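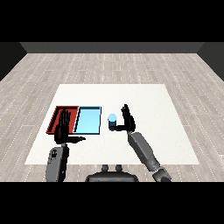

Two-hand sorting task in simulation, both hands over the table.

Home | Bench Notes | Galleries | Parts | About

Hand Comparison Gallery: Cup and Trays

Filed under: Grippers & End Effectors, Simulation
3 comments | 8 shares

The task above is the one we use to compare hand controllers before anything gets bolted to hardware. It is kept plain: one square table, two shallow trays, one small cylindrical cup. The operator or the policy has to pick up the cup and place it in the tray named at the start of the run. Contact settings, table height and camera position stay fixed across controllers. Only the mapping from command to finger joints changes.

The view comes from behind the torso and looks down on the work surface. We tried a side view in March and dropped it, as the near hand hid the cup during most grasps. The current view has its own problem -- the forearms take up a good part of the table -- but both thumbs stay readable, and the thumb is where the controllers differ most.

Notes on the picture

Left hand: over the red tray, fingers slightly spread, thumb reaching out past the near edge of the blue one. A spread like this is useful for checking that each finger responds on its own channel.

Right hand: fingers together and upright, thumb curved toward the cup. We score thumb placement separately from finger closure, and a cup this small leaves little room for error in either.

Trays: red on the left, light blue on the right, touching. A gap between them made it too easy to call a near miss, so the gap was removed.

Controllers under test

Luvside: direct joint mapping, no filtering. Quickest to respond, with visible finger jitter when the operator holds still.

Trakard: filtered mapping with a grasp preset. Smoother closure. The preset assumes a wider object and has to be retuned for the cup.

Cheetham: fingertip targets solved per hand. Best thumb placement of the set, at the cost of a longer solve when the fingers are close together.

Each controller gets 3000 simulation steps per attempt. The log for this gallery is run set 1814, replayed in the Sketico viewer with default lighting. Grasp force plots will go up on Thursday.

Previous gallery | Next gallery | Back to top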